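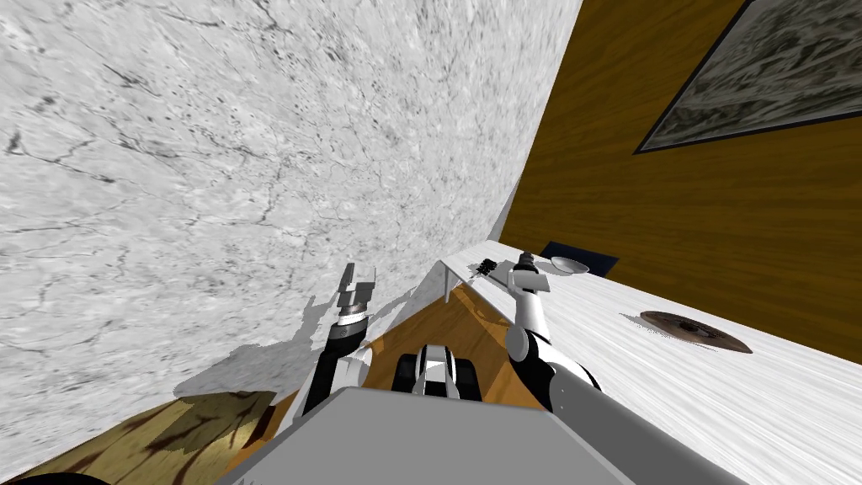
Page last changed: 23rd December

Good morning, friends, and thank you all for coming in out of the cold! I'm Yara Bitar, and I've spent 14 happy years logging drill core at Jiltach (pause, wave to the Kallio folks). Today is about resource estimates, and mostly about hole spacing, which I do love.
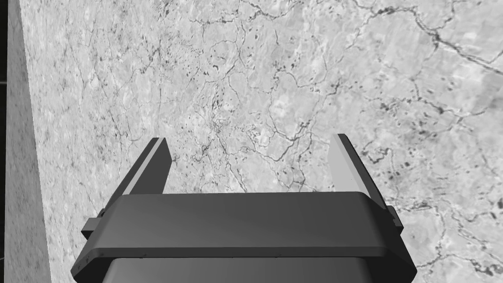 Gray stone-look surface with dark veins

Next slide. At Trurnadel we drilled 17 holes in June, the deepest over 300 meters. Go slowly on this one, then take questions.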